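To: Skornwood Tenants and Neighbors list
From: Office of Community Relations, Villanueva Housing Association
Subject: Re: Complaint procedure after the incident at the Basik Street building

Dear list members,

The Association has received several messages since Monday, and the one quoted below covers most of the points raised in the others. We are replying to the full list so that all residents have the same information.

> I would like to know what the Association intends to do about the
> slurs painted on the door of the two women on the second floor. They
> reported it the same evening and were told to fill in a maintenance
> form. A maintenance form is for a leaking faucet. Was this ever passed
> on to the police, and is there any rule in our leases that covers
> harassment by another tenant? Several of us would also like to know
> whether the hallway recordings have been kept.

The report should not have been handled as a maintenance request, and the Association has apologized to both tenants in writing. The door was repainted the next morning after photographs had been taken. With the tenants' consent, a report was made to the police as a possible bias incident. We cannot comment on who may be responsible while that report is open.

Recordings from the entrance and the second-floor hallway have been saved and will be held until the police confirm that they are no longer required. Residents may not view them, but anyone who believes they were recorded during a related incident may ask us in writing to keep additional hours.

As to the leases, section 2 of the house rules prohibits harassment of any tenant or guest on the basis of sexual orientation, gender identity, race, religion or disability. A confirmed violation may result in a written warning, a charge of up to $2000 for damage and cleaning, or a notice to end the lease. The rule applies in all shared areas — the laundry room, courtyard and parking area included.
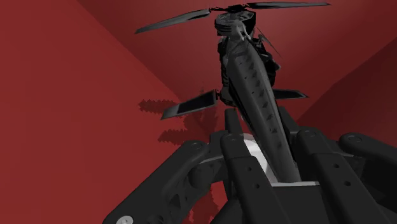 HOW TO REPORT AN INCIDENT

If you are in danger, call 911 first. Reports to the Association may be made by telephone at extension 3677, at any hour, or in person at the Villanueva office, Room 1605. You do not need to give your name, although we can do less with an anonymous report. Please do not use the maintenance form.

Reports may also be submitted through Netadia, the online system residents already use for rent payments. A separate category for harassment and bias incidents will be added in August. Until then, please choose "Other" and write "bias incident" in the first line.

RESIDENT MEETING

A meeting will be held in the ground-floor lounge at 7 p.m. on Monday. The two tenants have asked that their names not be used there or on this list, and we ask all subscribers to respect that request. Written questions may be left at the office beforehand.

Office of Community Relations
Villanueva Housing Association, Skornwood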